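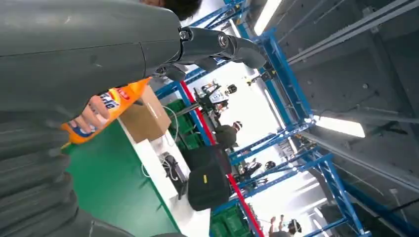

Fig. 1. Bagged snack held between robot fingers, cardboard box and green crates behind.

Filed under: Course Materials / Automation Planning

Unit 3 handout: What does a packing cell cost before it packs anything?

Welcome back! Last time we got through arms and reach, and I promised we would get to money. I love this unit. Budgets sound dull until you see how much of a machine's working life gets decided on a spreadsheet months before the crate shows up.

Start with the figure. Most of you will look at the hand first (I do too, it's a great piece of hardware), so make yourselves look at the rest. There's a soft bag, a cardboard box, a tabletop, a blue steel framework, lights overhead, thin white cables lying by the table edge. Every one of those is a line in somebody's budget, and in first drafts I usually find only the robot.

The running case

We will use Durncombe all term. It's a small snack packer with one hand-packing line, and it wants a robot station that puts bags into boxes. The site target is 600 bags per shift to begin with. Durncombe got two quotes for the hand alone, both in dollars per month on a lease:

Grīnberga: 1,330, service visits extra
Drikelia: 1,394, service visits included

Go on, which one is cheaper? The gap is 64 a month, so it comes down to what a service visit costs and how many you expect. Work it out for one visit a year, then for one every other month, and watch the answer flip! I have left the visit price out on purpose. Call it V and find the break-even.

Things that go missing from first drafts

- Finger pads and covers. They wear. Put in a yearly amount, even a rough one.
- Steelwork. If anything hangs from a frame, the frame has to be bought, bolted down and checked.
- Power and data. Cable trays, clips, connectors, and the hours to route it all neatly.
- Light. Shiny bags and cameras are a fussy pair, so test under the fixtures you already have before ordering new ones.
- Test stock. You will crush bags while tuning the grip. Buy them, don't borrow from the line.
- People's time. Look at the figure again: there are people among the stations. Setup hours are real money and I want to see them in your table.

A word on soft goods

A rigid carton is easy to quote for. A half-air pouch sags, slides and creases, and a hand that does fine with cartons may need different fingers for it. Ask the supplier to run your own product, in your own packaging, and write that into the order. The Pornville plant (we get to it in Unit 5) skipped this step and paid for a second set of fingers in December.

For next session

Bring a one-page budget for Durncombe with three columns: buy once, pay monthly, pay when it breaks. Put a blank next to anything you can't price yet and write who you would ask. Blanks are fine, I would much rather see a blank than a made-up number. Also bring your break-even for V with the working shown, and we will compare them on the board.

3 comments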